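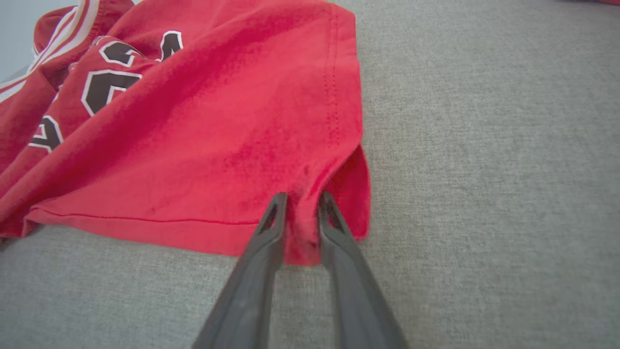 A red basketball-style jersey with striped collar trim, bunched up on gray upholstery.

The Jersey on the Couch

Every house with a ballplayer in it has a spot where the jersey lands. In ours it is the couch. There is a perfectly good hamper down the hall, and a hook by the back door that I put up one April with high hopes, and still the couch wins, season after season, because the couch is what you reach first when you come in hungry.

I used to fuss about this. Then I started washing the uniforms for the whole Fedinbridge summer league team, which is 13 jerseys after every game and a few extra when somebody's cousin fills in, and I grew fond of the things. You get to know a jersey when you handle it that often. You learn where the knit pills, which seams are going to give you trouble, and how the trim around the neck holds its shape long after the rest of the shirt has gone soft.

Red is the hard one. A good strong red will travel if you let it, and ours traveled all over a set of pillowcases before I learned to wash the team shirts on their own. Cold water, inside out, a short cycle, and nothing white in the load, not even one sock. The collar is where I look first when they come out. If a shirt has white bands next to red ones, that is the place where any bleeding will show, and it is much easier to rinse the shirt again right away than to try to fix it once it has dried.

Then there are the numbers. Black with a white edge looks wonderful from the bleachers, and it is a nuisance at home. Printed numbers don't like heat, and they don't like being left folded against themselves in a gym bag for the better part of a week. I have peeled a 44 apart with my fingernails while its owner stood beside me looking sorry. These days I shake each shirt out as soon as I find it, lay it flat on a towel, and smooth the front with the palm of my hand before it goes anywhere near the wash. The dryer stays off. If a number needs pressing, I turn the shirt inside out, put a thin dish towel over it, and use the iron on low.

The team store down on Arnura Street will replace a jersey for 27 dollars, and I will admit that there are evenings when that sounds like a bargain. But a new one never hangs quite right next to the old ones. The reds don't match, for one thing, and the kids notice before I do. They would much rather have the shirt with the mended hem.

Mending is the part I like best, I think. A double row of stitching along an edge can go years without attention, and then one thread lets loose and you have a loop just the right size for a thumb. I keep a spool of red in the drawer of the end table — right there beside the couch, which tells you who really lost that argument — and most repairs are done before supper is on the table.

When the season ends, the shirts get one last wash and go into a cotton bag, rolled from the bottom up so the numbers don't crease. All but one, usually. I'll find it a day or two later when I sit down with my coffee, and I'll go and run one more small load.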